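4.2 Grasp perception on strands

Our planner, Skaro, was written with mugs in mind. It expects an object to have an outline, an inside and a preference for staying the same shape, and a string of beads offers it none of these. We kept the planner and changed what it is told. The segmentation step now returns a chain of short links in place of a single mask, and the grasp scorer (Halvorsen) rates each link by how much strand would hang on either side of the jaws.
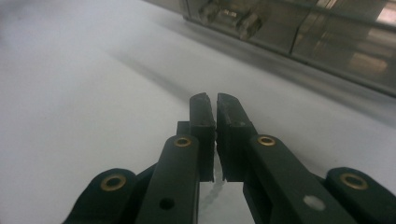 Clear beads on a white table were a choice we came to regret by the second afternoon. The depth channel regards them as a rumour. We therefore lean on colour images alone, with a small network trained on 499 hand-traced strands, of which 176 were traced by Dwayne Sorensen, who has asked that this be recorded.

Shadows caused most of the early trouble. The first version of the tracer followed a soft shadow across the tabletop with great confidence and proposed a grasp on it. Adding a penalty for links with no bright highlights cured this, at the cost of roughly 40 milliseconds per plan.
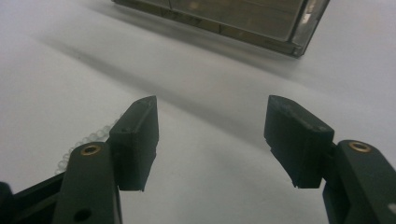

Figure 4. Open jaws and bead chain on the white tabletop, with a transparent container beyond.

Placing is handled by a separate module, Kililen, which needs only the box rim and a release height. Tinted plastic walls throw back the ceiling lights, and the rim detector is fond of reflections. We fit the rim with straight lines and discard any candidate that lies inside another. The rule is crude. Two cleverer ones did worse.

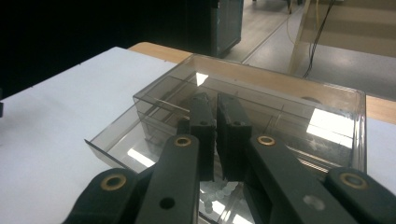 Why not replan while the jaws are closing?
We tried it. By then the fingers hide most of what the tracer needs, and the planner changes its mind about a strand it can no longer see. Plans are now frozen once closing begins.

All timings in this section were taken with logging switched on, as it is in ordinary use.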